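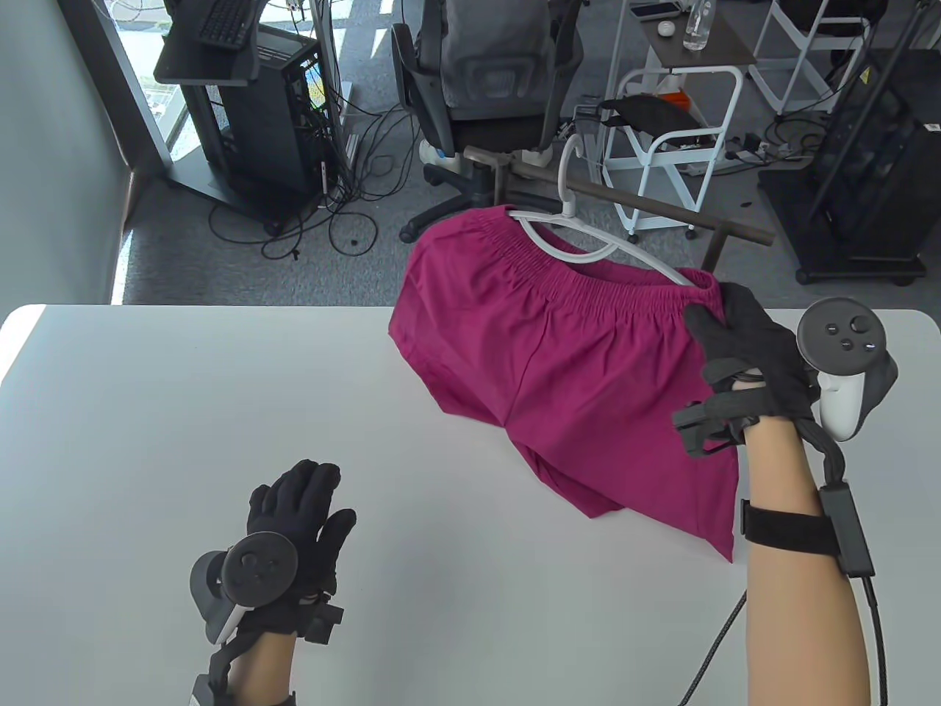 Storura Robotics Club: garment handling project
Bench inspection checklist, July round

Checked by: Florencia Orellana
Student lead: Kidus Belay
Asset number on bench file: 2161
Time of check: 4.15 pm

Marking: OK, Fix (carry on, but put it right before the next session), Stop (no work until cleared).

1. Floor and access

1.1 Walkway behind the bench wide enough to pass a seated person. OK
1.2 Cables on the floor tied or covered. Fix
Comment: Same as last round. The cable covers ordered from Negash have come but are still in the box. Kidus to fit them.
1.3 Chairs pushed in when the operator is standing. Fix
Comment: People leave them where they got up. Remind everyone at the start.
1.4 Emergency exit route clear. OK

2. Power

2.1 Plugs and leads free of damage. OK
2.2 No extension lead plugged into another. OK
Comment: The second lead from the last report has been taken away.
2.3 Bench cut-off switch tested. OK
Comment: Tested twice. Label is peeling, new one to be printed.

3. Worn equipment

3.1 Gloves the right size, no holes at the fingertips. OK
Comment: We have 11 pairs fit for use. Two pairs binned.
3.2 Wrist straps snug but not tight. Operator can take them off with one hand. OK
3.3 Controllers fixed firmly, no play when the hand is shaken. Fix
Comment: One mount has a worn screw. Swap for the spare in the Burari drawer.
3.4 Cable from the wrist has enough slack for a full reach. OK
3.5 Sleeves rolled up or close-fitting, hair tied back, no lanyards. OK

4. Table and garments

4.1 Table top clean and dry before the session. OK
4.2 Only the garment in use on the table, the rest in the tub. OK
4.3 Garments free of pins, tags and loose buttons. OK
4.4 Hangers checked for cracks and sharp edges. Fix
Comment: One hanger has a split at the shoulder. Throw it out, do not tape it.
4.5 Hands and table fittings clear of loose cloth before a lift. OK
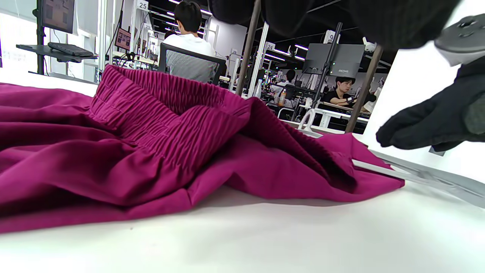
Comment on 4.5: Elastic waistbands are the main thing to watch in this set. A stretched band can spring back when one side is let go, and it will take a light hanger with it. The magenta one has a wide gathered band that stands up in a loop when the garment is dropped in a heap, so flatten it by hand before going for a grip. Start from the loop side and keep fingers out of it. Kidus has added this to the Griltovis task sheet.

5. Session rules

5.1 Operator stops for a break after 16 runs. Fix
Comment: The log shows more than that on two days. Count to be kept on the sheet, not in the head.
5.2 A second person within reach of the cut-off switch. OK
5.3 Near misses written down the same day. OK

Result: no Stop items. Five Fix items, all with Kidus, to be signed off before the next session.

F. Orellana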